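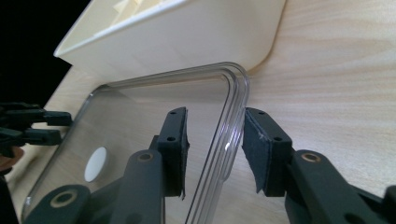 Ticket 3000, Tekberg storage boxes, lids not closing. Opened by the Ivcombe supply room, October. The complaint as logged: "lids don't fit." The complaint as I would have written it: the lids fit beautifully on three sides and have opinions about the last one. We're talking about the clear plastic kind with rounded corners and a rim built up in parallel ridges, and it's the ridges that matter for this ticket. The lid has to seat over all of them. If it stops at the first one it looks shut, sounds shut, and pops open when you carry it down the hall.

Status: open
Priority: low (requester says urgent)
Affected: 18 boxes, all from the same Donance delivery

9:10 am
Took six boxes from the shelf and swapped lids between them. Same trouble with every combination. This rules out the theory that somebody mixed up the lids, which was a popular theory and came with a suspect.

9:40 am
Checked the rims for leftover label glue. Found some on two boxes. Cleaned it off with warm water and dish soap. Both boxes now have very clean rims and lids that do not close.

10:25 am
Called Donance. Was told the lids are "snug by design." Asked whether open was also by design. Was given a case number and the hold music.

11:15 am
Tried closing them corner first instead of pushing down in the middle. Press one corner until it clicks, run your thumb along the long side, then do the far corner. Four of the six closed and stayed closed when I turned them over above the table. The other two let go at the same short side.

1:30 pm
Laid a steel ruler along the short side of the two bad ones. The rim bows outward in the middle. Not a lot, but a lid doesn't need a lot. Looked up how the delivery was stored: the boxes sat under the Ojeda binders, which were supposed to be moved last spring and are still supposed to be moved.

2:05 pm
Moved the binders. Please log this somewhere permanent.

3:45 pm
Went through the remaining 12 with the corner method. All closed. Put the two bowed ones aside with a note reading DO NOT USE. One was back in use by the time I returned with coffee, full of batteries, lid resting on top like a hat.

Workaround: corner first, thumb along the side, far corner last. Don't lean on the middle. Nothing heavy on top of empty boxes.

Next step: Donance to replace two boxes. Requester asked whether we could get the blue ones. Separate ticket, please.

Status: waiting on vendor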